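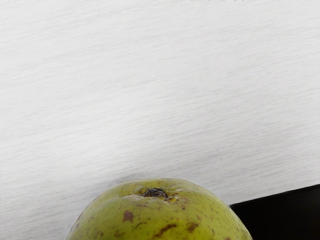 Bunnag Building: Hot Water Balancing Complete on Upper Floors

Work on the domestic hot water return loop in the Bunnag building finished in February. Tenants on the upper floors had reported long waits at the tap in the early morning, with the worst readings taken before 7 a.m.

The loop serves 43 fixtures from a single storage tank of 600 gallons. Flow was measured at each riser with the building unoccupied. Four risers were found to be taking most of the return flow, and the far risers on the east side were receiving very little. The balancing valves on those four had been left fully open when the pump was last replaced.

Ekkachai Yimyam of Lonance reset the valves over two nights. The pump was left at its existing speed. Two check valves were replaced, one of them stuck partly open and allowing cold water to cross into the return line. Pipe insulation was also missing along 200 feet of the main in the ceiling space and has been put back.

The tank setpoint is unchanged. Mixing valves at the sinks were tested after balancing and three were adjusted. Tenants who have added their own point-of-use heaters under a sink should tell the building office before disconnecting them, as the cold supply on some of these units was teed in ahead of the shutoff.

Valve positions are now recorded on a tag at each riser and in the plant log. Please do not turn the riser valves to stop a leak. Use the fixture stops, or call the office if a stop will not close.

The same survey will be carried out at Ultau next. Somkiat Sukprasert is collecting tap temperature complaints for that site and needs the room number, the fixture and the time of day. Access to the Ultau ceiling space will be needed for two evenings, and floor contacts will be sent the times in advance.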